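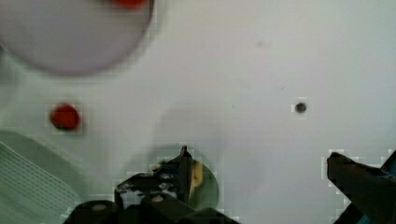 Sixteen weeks is too long to go without a cooking class, Yeison Huanca told the parks board, and he would rather see the Granemside community kitchen stay open evenings while the work is done. The board voted to close it anyway. The kitchen shuts after Labor Day for new wiring and a second sink, and is due to reopen in December.

Members who have paid for fall sessions can take a refund or move to the spring term. The front desk has the forms.
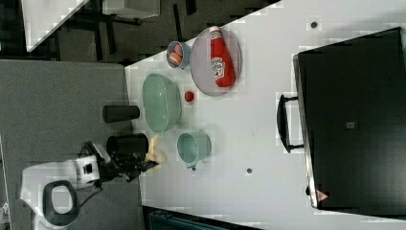 GRANEMSIDE, Friday, August 26, 2022. The Allwood Street building will keep its other rooms open during the work. The Tuesday lunch club moves upstairs to Room 22, where there is no stove, so meals will be cold. 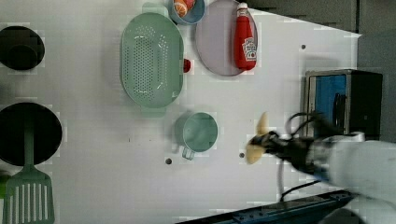

Storage is the other problem. The kitchen's cupboards have to be emptied before the electricians start, and the board has set aside $700 for boxes and shelving. Small things such as bowls and plates will be packed first. A colander like the mint-green one, with its short handle, can go upstairs for the lunch club's salads. Tove Grímsdóttir is taking names for packing day at the front desk.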